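Tech & Science
12th October
By our robotics blogger
31 shares | 2 comments

I spent most of Friday hanging over a table at Promimus, the little robotics lab out by the rail yard, and I came home with a sore back and a lot of respect for people who pick things up for a living (which is all of us, I suppose!). The team has a new result out on a method they call Vusitura, and it's a fun one.

The idea goes like this. You don't drive a robot arm around with a joystick to teach it a job. A person does the job by hand, holding a pair of grippers, and the software learns from what the grippers saw and how they moved. Lots of groups work this way now. What Vusitura adds is a filter that goes through the recordings and throws out the stretches where nothing useful is going on – the hovering, the second thoughts, the bit where you scratch your nose.
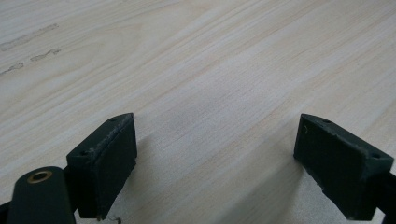 Gripper fingers spread wide over the bare tabletop, as seen by the camera on the tool.

And there's a lot of that, let me tell you. The group started with 1,209 recordings of two-handed tabletop tasks and the filter kept 397 of them. I figured a robot trained on a third of the data would do worse. It did a little better! On the lab's own test, which is 31 tries at a placing task with small parts, the policy trained on the short pile finished more of them than the one trained on everything, and it dithered a lot less on the way in. The full scores come out with the paper in December, so I can't give you the whole table yet.

I got to have a go myself and I was terrible. You'd think squeezing a handle would be easy, but you have to keep both hands in play and come in at an angle where the fingers don't block your own view. My first few tries were mostly hovering. The filter would have had a field day.

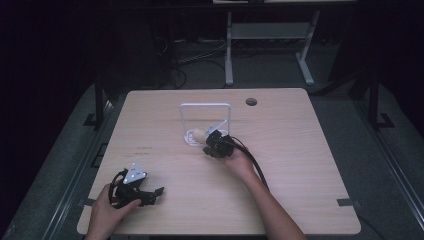
Reuter, reading a draft of this item, wrote back that the test is too small to get excited over, and that a filter tuned on one lab's tasks may toss out exactly the slow, careful moves another lab needs. Fair enough, and the Promimus people more or less agree. They told me they don't yet know how the method holds up on soft things like cloth or bags, where a pause can be part of the skill.

The next step is a swap with Premia, a bigger outfit that has its own stack of recordings made by different people on different tables. If the filter picks sensible stretches out of those too, without any retuning, the team will have a much stronger case. They're also planning to let the filter run live, so that whoever is holding the grippers gets a beep when they start to drift. I can't decide if I'd love that or throw the thing across the room – but I've asked to come back and try it.

Filed under: Robots, Research, Local Labs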